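Mandagi Workshop Forum
Home | Builds | Motion | Electronics | Marketplace | Search

This site uses cookies to keep you logged in. Accept | Settings

Builds > Arms and manipulators
Reading time: 5 min

Pushing blocks with a stick: tool mount, board flatness, table calibration

gwyss wrote:

Continuing from the old thread, which was getting long. Status of the build in the back bay of the shop as of October.

The gripper is off. I got tired of debugging fingers and position at the same time, so the arm now carries a plain rod and does nothing except push. The task is to slide a block to within a few millimeters of another block and stop. No grasping, no lifting. Position error shows up directly as a missed or crooked push.

The rod is held in a clamp band at the bottom of the housing. The band closes with one small screw. I like that I can drop the rod, change its height and close it again without touching the flange. I don't like that the height is then whatever my hand made it, so there is a touch-off routine after every change. It goes down at 5 mm/s until the joint torque moves, backs up 2 mm and stores that as zero.

The work surface is a wooden board on top of the perforated table. I tried pushing directly on the table first, but the smaller blocks caught on the hole edges and tipped. Wood fixed that at once. Bolts at the front keep the board from creeping toward the operator side. 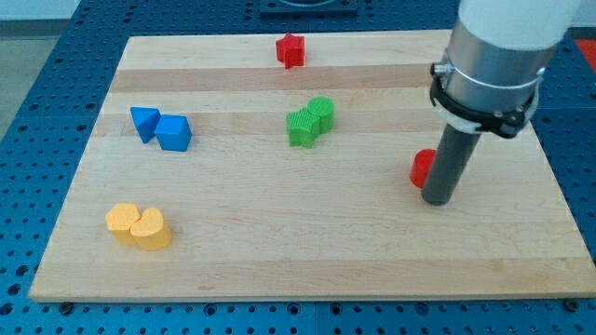 Current numbers: out of 100 pushes with the cube, 96 ended inside tolerance. The star is worse. It rotates whenever the rod lands between two points, and then the controller chases it. I haven't run a full set on the heart yet.

Two questions. Is anyone compensating for a surface that isn't flat, and is a single-screw band good enough long term, or should I make a proper split collar?

—Gertraud

hlubis wrote:

Make the collar. A band with one screw pulls to one side as it tightens, so the rod axis moves every time you change height. Your touch-off only recovers Z. X and Y at the tip are still whatever the screw did to them.

How long is the rod below the clamp?

gwyss wrote:

95 mm from the bottom of the clamp to the tip. I checked runout by spinning the last joint with an indicator on the rod and got 0.4 mm near the end. I assumed that was the rod.

hlubis wrote:

Loosen it, retighten it, measure again. If the number or the direction of the high spot changes, it isn't the rod.

krivera_shop wrote:

I disagree about the collar. For pushing, 0.4 mm is noise. The block slides on wood with friction you haven't measured and stops where it wants to. You could have a perfect tool center point and the star would still spin, because the contact point is wrong, and that is a planning problem. Spend the weekend on the push direction instead of on the lathe.

On flatness: strip boards like that cup across the strips over a season, especially when they only get air on one face. Put a straightedge across it front to back. If you see light in the middle, flip it.

ningsih_j wrote:

+1 on measuring first. I ran a similar setup with a Prevel controller and kept a height map, a grid of touch-off points with bilinear interpolation between them. Took an evening to write. Points every 50 mm were enough for me, and closer spacing mostly recorded the grain.

One warning. The map is only valid until the board moves. If the only thing locating it is bolts on the front edge, it can still walk backward or sideways under repeated pushes. Give it stops on at least two more sides.

gwyss wrote:

Retightened it three times. Runout was 0.4, 0.7, 0.3, with the high spot in a different place each time. So Herman is right about the clamp, and Kenneth may still be right that it doesn't matter for the blocks.

Straightedge: 0.6 mm of cup, low in the center. Flipping it would give me a crown, and blocks rock on a crown. Leaving it.

krivera_shop wrote:

0.6 is nothing for a push either. Set the rod 3 mm off the surface and forget about it.

hlubis wrote:

It matters as soon as she puts a gripper back on. Why calibrate everything twice?

krivera_shop wrote:

Because the gripper will have a different mount and she'll be doing it twice regardless.

suryani_r wrote:

Coming in from the vision side. How are you getting block poses? If it's one fixed camera, color segmentation gives a good centroid, but the angle on the star is ambiguous every 72 degrees and the cylinders have no angle at all. A cube repeats every 90. If your tracker jumps between equivalent angles from one update to the next, the controller will look like it's chasing rotation when the block has barely turned. Log the raw angle before blaming contact.

gwyss wrote:

One fixed camera, yes. I logged it. There are jumps of 72 degrees all over the star runs. I'm now picking the candidate closest to the previous angle, and the chasing is mostly gone. The real rotation that remains is much smaller, and it does depend on where the rod lands, as Kenneth said.

Collar blank is cut. Height map is next, on Ningsih's 50 mm grid, after I add side stops to the board. I'll post the star numbers once both are in.

suryani_r wrote:

Post the angle log too if you can. I'd like to see what the heart does.

Previous thread | Next thread | Back to Builds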